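Allamby Wardrobes: Questions We Get Asked

Do you sell the wardrobe without hooks?
Yes, and people buy it, and then a few weeks later they write to us asking about hooks. The hooks are sold separately under parts.

Hooks or a rail? I can't decide.
A rail suits shirts you iron. Hooks suit everybody else. If most of what you own is hoodies, T-shirts, bags and a towel that lives wherever it was last dropped, go with hooks and put the rail money toward something nicer.

How many hooks does one compartment need?
Fewer than you think. Our limit is four, because past that everything hangs on top of everything else and you have built a laundry pile with a door on it.

How do I hang a hoodie without that little bump in the back?
By the hood, or by the loop inside the collar if yours has one. If you hang it by one shoulder it will remember, and so will anyone standing behind you at the bus stop. A heavy hoodie takes up a surprising amount of room once it's folded in on itself, so give it a side of its own.

Will bright colors rub off on the white panels?
Not if they're dry. A damp orange anything against a white panel is a gamble we don't cover. Let it dry in the bathroom first, like a civilized garment.

Orange against white:
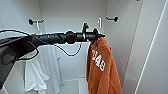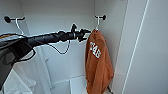
A customer in the Predgate store wanted to know whether she could keep everything on one side of the compartment and leave the other side for her husband, and whether he would notice. Our feeling is that he will notice when he can't find a towel. Splitting a compartment does work, though, as long as the long things go to one side and the short things to the other. Long things drag over whatever is stored below, and then you're refolding sweaters on a Thursday night.

Are the Jinton hooks the same as the Karppinen ones?
Same job, different screws. Order Jinton under part 2923 and Karppinen under part 86. Please don't mix them in one bag and call us.

How far apart should I put them?
Leave 300 millimeters between hooks. Less than that and the sleeves start to tangle.

Can I hang a wet umbrella in there?
You can. We would rather you didn't tell us about it.

My door won't close all the way.
Check for a sleeve. Then check for another sleeve. If there are no sleeves, adjust the top hinge a quarter turn and try again.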